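블록 분류 정리

블록 분류 정리(영어: brick sorting)는 조립식 완구 블록을 색상, 크기, 모양 따위의 기준으로 나누어 보관하는 일을 말한다. 가정, 어린이집, 장난감 대여점 등에서 한다. 단순히 상자에 쓸어 담는 것은 보통 '수거'라 하여 구분함. 줄여서 '블록 정리', 동호인 사이에서는 그냥 '분류'.

개요

조립 블록은 종류가 늘수록 찾는 시간이 길어진다. 원하는 조각 하나를 찾으려고 통 전체를 바닥에 쏟는 경우가 흔하고, 쏟은 뒤에는 다시 담아야 한다. 분류 정리는 이 과정을 줄이려는 것. 조각 수가 적으면 굳이 필요 없다는 의견도 있다.

기준은 크게 2가지. 색상 기준과 형태 기준이다. 둘을 섞어 쓰기도 한다(먼저 형태로 나누고 그 안에서 다시 색으로).

색상 기준

가장 쉬운 방식. 빨강, 파랑, 노랑, 초록 등 눈에 보이는 대로 나눈다. 글을 못 읽는 아이도 할 수 있어 유아용 대형 블록에 많이 쓰인다. 단점은 같은 색 안에서 작은 조각이 묻힌다는 점. 파란색만 모아 놓은 통에서 파란 1x1을 찾는 일은 오히려 더 어렵다. 비슷한 색(연두와 초록, 회색의 옛 색과 새 색)을 어디에 넣을지도 자주 문제가 된다.

형태 기준

윗면 돌기 수로 나눈다. 가로세로 돌기 수를 곱하기표로 적어 2x2, 2x3, 2x4 식으로 부른다. 두께가 얇은 것은 플레이트, 돌기가 없는 것은 타일로 따로 둔다. 색이 섞여 있어도 모양은 손끝으로 구별이 되므로 조각이 많은 수집가는 대체로 이쪽. 처음 나눌때 시간이 오래 걸린다.

수납 용기

칸이 나뉜 용기를 쓴다. 크게 개방형과 뚜껑형.

개방형은 위가 트여 있어 바로 넣고 꺼낸다. 대신 먼지가 앉는다. 반투명 플라스틱 제품은 옆에서도 내용물 색이 비쳐 보여 이름표를 안 붙여도 되는 편. 칸이 깊으면 아래쪽 조각이 잘 안 보이므로 얕은 것이 낫다. 뚜껑형은 옮기기 좋으나 놀이 중에는 여닫기가 번거롭다.

서랍장도 쓰인다. 부품 서랍은 본래 나사나 전자 부품용이며 작은 조각에 알맞다. 대형 블록은 안 들어감. 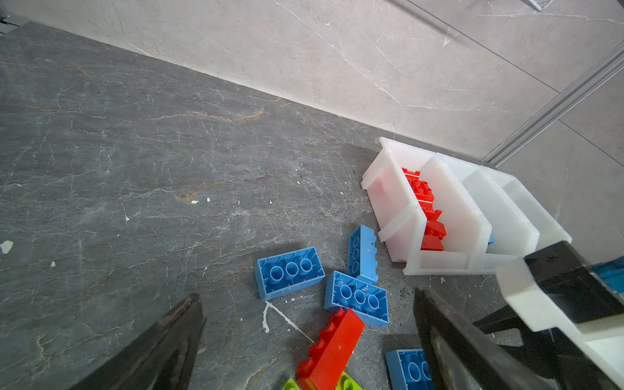 세 칸짜리 반투명 수납 용기와 바닥의 블록. 왼쪽 칸에 빨간 블록이 담겨 있다.

절차

정해진 순서는 없으나 흔히 다음과 같이 한다.

1. 바닥이나 넓은 쟁반에 쏟는다. 단단한 바닥은 소리가 크므로 공동주택에서는 천을 깐다.
2. 조립된 채 붙어 있는 것을 떼어낸다. 얇은 판끼리 붙은 것은 분리 도구 사용.
3. 블록이 아닌 것(동전, 머리끈, 다른 완구 부속)을 골라낸다.
4. 가장 많은 색 또는 모양부터 담는다. 양이 많은 것을 먼저 빼면 나머지가 눈에 들어온다.
5. 남은 것은 '기타' 칸. 기타 칸이 넘치면 기준을 다시 잡는다.

긴 블록은 칸 벽에 기대어 줄지어 세우면 자리를 덜 차지한다. 뒤집힌 블록은 아랫면의 관이 위로 와서 크기를 가늠하기 쉽다. 2x2는 관이 1개, 2x3은 2개인 것이 보통이나 제품과 크기에 따라 배열이 다르므로 관만 보고 판단하면 틀리기도 한다.

세척

분류 전에 씻는 편이 좋다. 미지근한 물에 중성세제를 풀어 세탁망째 흔든 뒤 그늘에서 말린다. 뜨거운 물은 변형 우려. 아랫면 관 안쪽에 물이 고이니 엎어서 말릴 것. 스티커가 붙은 조각이나 전기 부품은 따로 빼 둔다.

규모와 사례

장난감 대여점 브로피(Brophy)는 반납된 블록을 모두 색상 기준으로 다시 나눈다. 2026년 6월 11일 재고 정리 때 센 조각은 1,848개였고 용기 10개에 나누어 담았다. 이곳은 이전에 형태 기준을 썼으나 반납 때 손님이 잘못 넣는 일이 잦아 바꾸었다고 한다.

전용 용기로는 지스트홀름(Zistholm)의 개방형 칸 용기, 부르나노(Vurnano)의 적층 서랍 등이 있다. 야니브네스(Janivness)에서도 뚜껑형이 나왔으나 11월에 단종됨. 서로 규격이 달라 겹쳐 쌓기는 안 된다.

교육적 활용

유아 교육에서는 분류 자체를 놀이로 본다. 같은 것끼리 모으기, 개수 비교하기, 기준 바꿔 다시 나누기 등. 정리 시간에 색깔별로 담당을 정해 주는 방법도 쓰인다. 다만 칸이 너무 많으면 아이가 금방 그만두므로 두세 칸으로 시작하는것이 권장된다.

주의점

작은 조각은 삼킴 위험이 있어 영아가 있는 집에서는 높은 곳에 보관한다. 바닥에 남은 조각을 밟으면 꽤 아프다. 직사광선이 드는 창가는 변색 원인, 특히 흰색과 회색.

같이 보기

조립 완구
장난감 대여점
수납 가구
부품 서랍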